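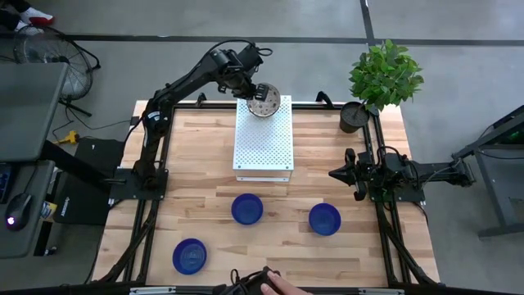
Notes, part 2: student project, Wotthorpe robotics club
Speaker: Miloslav Gajdoš
Aug 30, 2022

Start with the task. Two arms, one table, one operator. Strainer first, then the bowls.

Data: 40 teleoperated runs, 9 discarded for dropped grasps. Say how we labeled a drop.

Mesh rim slips at low grip force. Give the setting, skip the derivation.

Second arm stays parked in this version. Expect a question on that; Avcı has the timing plot.

Pause for questions, then hand over to the Nunico group.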